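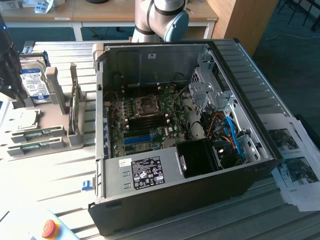

Fig. 1. A desktop computer with its side panel off. The processor socket and all four memory slots are empty.

Where do old computers go? A project on household electronics in Pultitz

How I picked the topic

My first idea was river pollution, but half the class had chosen rivers, and then my mum asked me to clear out the cupboard under the stairs. It had two laptops in it, a printer with no lead, a bag of chargers that fit nothing we own and a tablet I'd forgotten I ever had. I asked her why we'd kept it all and she said "well, you never know". I must have heard those exact words thirty times since, on doorsteps all over the village!

So my question became: what do people in Pultitz do with computers and phones they've stopped using, and why? I was also hoping to find out whether people would do something different if it was made easier for them.

What I did

I wrote a questionnaire with 6 questions on one side of paper (the first version had fourteen and my own brother gave up halfway through). It asked what old devices people had at home, how old the oldest one was, whether it still worked, why it was still there, whether they knew where to take it, and what would make them get rid of it. The last one was left open so people could write whatever they liked.

The village website gives 3,629 people living in Pultitz and I was never going to reach all of them. I put 100 paper copies through doors, choosing streets from the old part, the new estate and the bit along the main road so it wasn't just my neighbours. I also put the same questions online and stuck up posters with the link at the bakery, the library and the sports hall. Altogether I got 187 answers, which I was really pleased with. Most came from the online version.

Besides the questionnaire I did two visits. One was to Orkarus, the second-hand shop by the station, which sells mended laptops and desktops. The other was to the Skutia collection yard, where the council's electrical waste gets sorted. I went there on a Saturday morning when people were dropping things off, and asked them a few questions while they queued.

What people told me

Nearly everybody had at least one device they didn't use. I'd expected phones to be top and they were, with laptops second. Desktop computers were a long way behind, I think mainly because fewer people have bought one lately, but the ones that did turn up were the oldest things in the whole survey. One person has a desktop in the loft from before I was born and still has the box it came in.

The reasons fell into groups quite easily. The biggest was worry about what was on it: photos, bank details, old letters. People didn't know how to wipe a computer, or had been told that wiping it wasn't enough, so it stayed in the drawer where at least they knew where it was. The next group was the "you never know" people, who were keeping it as a spare. Hardly any of them had ever used the spare. After that came people who simply didn't know where to take it, and a small group who'd paid a lot for the thing and couldn't face giving it away for nothing. I have a lot of sympathy with that last group, having saved up for my own phone.

Age made less difference than I thought it would. I was sure older people would be the keepers and people my age would be the chuckers, but the answers looked much the same across the age groups. Younger people had more phones, older people had more printers, and everybody had chargers.

What I learned at the shop and the yard

At Orkarus they explained that a lot of the machines they're given can't be sold as they are. A desktop is the easiest sort to do something with, as the parts mostly come out with a screwdriver and can go into another one. Memory and processors get taken out first, then drives. Laptops are fiddlier, and some of the newer thin ones have the memory soldered in, so if it fails that's pretty much that. Their biggest headache is passwords. People hand in a laptop, go home, and can't remember what they used to log in.

At Skutia it was more about weight and metals. Everything gets split into big metal cages by type, and batteries have to come out separately as they can catch fire if they're crushed. I hadn't realised that a thing dropped off at the yard normally goes for materials even if it still works. Several people in the queue hadn't realised either, and one man put his laptop back in the car when I told him about the shop.

A comparison I didn't plan

Over half-term we stayed with relatives in the Sauerland, and their town has a collection box for phones in the supermarket entrance, right by the trolleys. You can't miss it. I asked my cousins if they used it and they said yes, without thinking about it much, in the same way they take bottles back. It's only one family so I can't call it proof, but in Pultitz the yard is a drive out of the village and closes at lunchtime.

Problems with my method

The online answers probably came from people who already care about this kind of thing. The question on whether devices still worked was also badly worded: some people ticked yes for a laptop they hadn't switched on in years. Next time I'd add "when did you last turn it on?". I also forgot to ask about tablets separately, so they got lumped in with either phones or laptops depending on who was filling it in.

What I'd suggest

A box in the bakery or the library for phones and chargers, and a wiping session at Orkarus once a term where someone shows you how to clear your own machine before you hand it over. I've written to the council with both ideas and am waiting for a reply. Our own cupboard is down to one laptop and the bag of chargers, which Mum won't let me touch.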